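Home | Units | Week by week | Readings | Assessment | Contact

ZOSTETOW SCHOOL OF CATERING AND EVENTS
Table Service and Presentation – Week 3 handout: Bowls, cloths and colour
Last updated: November

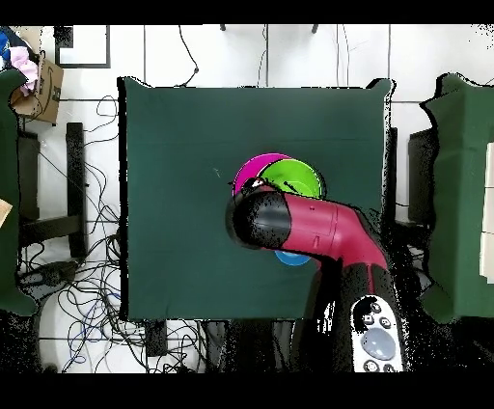 Fig. 1. Pink, lime green and light blue plastic bowls grouped on a dark green cloth.

Bring this sheet to the practical. Last term a good third of the group left it on the tram and then asked me what colour the cloths were.

1. Why plastic bowls

Most of you enrolled with visions of white porcelain and a single scallop. You will get there. Before that you will do a great many community lunches, school fetes and outdoor breakfasts, and for those the client wants something that bounces. The Culeck job we use as our case study this term was a lunch for 710 people on a sports oval, in wind. There was no porcelain.

Plastic bowls have their own faults. They scratch and they hold the smell of curry well into the following season. They also slide on a smooth tabletop, so we work on cloth.

2. The cloth

Dark green is forgiving. It hides tea and most sauces, and it makes a cheap bowl look as if somebody chose it on purpose. What it won't hide is anything pale. Look to the left of the pink bowl in Fig. 1 and you'll find a tiny pale speck. Once you've seen it you won't be looking at the bowls any more, and neither will the guest.

There is also a faint crease running across the upper part of the cloth. You have two choices with a crease: iron it out, or line your setting up with it and look confident. Both are acceptable in this unit. Pretending it isn't there is worth no marks.

Cloth check, before anything goes down:
- Run a flat hand from the middle to the edge.
- Pick off lint, crumbs and rice. There is always rice.
- Stand back two paces and look again from guest height.
- If the drop is uneven, fix it now. You can't do it with the bowls on, whatever you've seen at a magic show.

3. Colour against colour

Pink and lime are the loud ones. Put either on dark green and it does all the talking. Light blue is quieter and tends to get forgotten, which makes it useful for things people should take in moderation, such as pickled chillies.

The lime bowl is worth a second look for its inside, where a lighter green centre sits within a darker rim. Food covers the centre and leaves you the darker ring as a border. Guacamole in this bowl is a mistake that every intake makes once.

For the Culeck lunch the colours were a code: pink for dishes with meat, lime for vegetarian, blue for vegan. The code worked until the supplier, Toma, ran short of blue and sent 67 extra pink. Write your code on a card as well. Colours run out and some of your guests can't tell them apart anyway.

4. Handling and stacking

Pick up by the outside of the rim. Thumbs stay out of the bowl, including clean thumbs, including when you're in a hurry.

Stack by size first, colour second. A stack sorted by colour looks lovely in the storeroom and falls over in the van. If two bowls have jammed, twist them gently; don't bang them on the bench – Nedum Hall next door has complained before and was right to.

For a buffet, a loose overlapping group is fine as a starting point, but spread it out before service so that each rim is clear. Guests reach for whatever sticks out, and they don't look at what it's attached to.

5. For the practical

Work in pairs. Cloth a square table, pass the cloth check, then lay out a three-colour setting for a dip, a salad and something wet. You have until 11 am. Afterwards, write 800 words on the choices you made. "It looked nice" is three of those words and I'd like to see the rest.

Aprons on, hair tied back. Bowls go back washed and properly dried, as damp ones stick together and the next class blames me.

Reading for next week: the chapter on trays, which is longer than you'd think trays deserved.

Contact: Unit office, Zostetow School of Catering and Events | © Zostetow | Back to top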